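Bay 6, tea box table — walk-through before the afternoon shift, December. Filled in by Octavio Huanca, Illville. Same form as always (form 993), but I've let myself run on in the comments again, so pour something before you start reading.

The left and right Flokura hand grippers have now done 3,860 open-and-close cycles between them going by the counter on the charging shelf, and the last full teardown was at the Stultgate shop before they came back to us. Anything marked WATCH can run today. Anything marked FIX wants doing before someone straps in.

## 1. Fingers and pads

- [x] **Pads seated square on the finger, no rocking.** OK. I wiggled every one of them with thumb and forefinger and they're all snug.
- [x] **Inner face of each pad still rough to the touch.** WATCH. The rough edge on the right-hand finger looks worn to me, more so than its partner. It still holds a sachet without slipping, so I've left it alone, but please look at it again tomorrow and if you're in any doubt just swap the pair. Spares are in the Peñalver bin, second shelf, behind the tape.
- [x] **Brass-colored fasteners behind the pads, finger-tight plus a nudge.** OK. And I do mean a nudge! We stripped one in the fall by being too keen, and it was me.
- [x] **Large pivot at the root of the finger turns freely.** OK, one drop of the light oil, wiped off after.

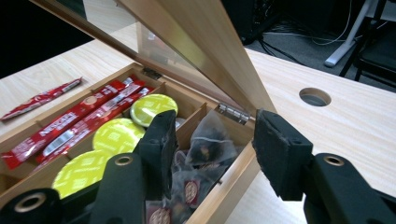 While you've got the fingers open, run them through their whole travel by hand a few times, slowly, and listen. A healthy one makes a soft, even sound the whole way. If you hear a click near the end of the stroke, it's nearly always grit in the linkage, and the little paintbrush in the drawer will get it out better than the air can will.

- [x] **Linkage clean.** OK now. It was dusty when I got here, with a bit of what I'd guess was tea in one joint, so please brush them down at the end of your shift even if you're tired and the bus is coming.
- [x] **Opening gap the same on both sides.** OK. I set both fingers to meet on the center line with the setting block, and neither one leads the other.

## 2. Table and tea box

- [x] **Table doesn't rock when you lean on a corner.** OK.
- [x] **Cable hole in the tabletop, rim pushed all the way down.** OK. It likes to creep up, so give it a press with your palm as you go by.
- [x] **Box hinges, both, screws flush.** OK. The lid should stay up by itself when you let go. If it starts drooping onto someone's knuckles, take the box out of use and tell me.
- [ ] **Inside walls of the box smooth.** WATCH. There's a tiny metal pin standing out from the inner side of the right wall. It's small, but a mesh tea bag will catch on it sooner or later. I'd like it pressed back in with the flat pliers, gently, with the compartment emptied first.
- [x] **Dividers straight.** OK. They're thin, and they'll take a light bump from a fingertip but they won't take being leaned on. If one has bowed, slide it out and flip it.
- [x] **Contents back in their own rows between runs.** Red sticks left, round ones in the middle, tea on the right. Anything that ends up on the tabletop goes back in before you start the next run, please.

## 3. Straps and wearing

- [x] **Straps not frayed, hook side free of lint.** OK. I picked the lint out with a toothbrush, which took longer than I'd like to admit.
- [x] **Sleeves up, watches and bracelets off.** Every time, for everybody, visitors from Peñalver included.
- [x] **Gray triangular plates firm on both sides.** OK. Hold the plate by its root when you check it and never by the tip. If a plate has shifted, the pair needs setting up again from the start, which is the better part of a morning, so be kind to them.
- [x] **Cable runs down the forearm without pulling at the wrist.** OK, with a thumb's width of slack.
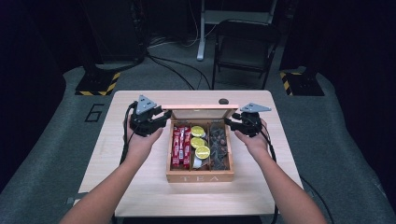
Once you're strapped in, rest both hands beside the box for a slow breath or two before you reach for anything. New people tend to dive straight in, and then they spend the first minute fighting the straps. Let your wrists settle, open and close each side once, and if one side answers later than the other, stop there and call it in.

## 4. Floor and power

- [ ] **Cables behind the table tidied.** FIX. They've gotten into a tangle again, and somebody's foot is going to find it. Use the wide clips, and leave enough length for the table to be moved a step in any direction.
- [x] **Hazard striping on the equipment bases stuck down and readable.** OK. One corner felt like it wanted to lift, so I pressed it back with the roller.
- [x] **Bases steady on the carpet.** OK.
- [x] **Supply switched off at the wall before any plug is touched.** OK, tried it 2 times and the indicator went out on both.
- [x] **Chair behind the table kept back from the cables.** OK, though I'd be happier with it folded when it isn't in use.

## Carried over

Pads are due for changing 200 cycles from now whatever they look like. I've put the cable tangle at the top of the board and will bring the clips over myself after lunch, and if you have ten minutes to hold the other end, I'd be glad of the company — Octavio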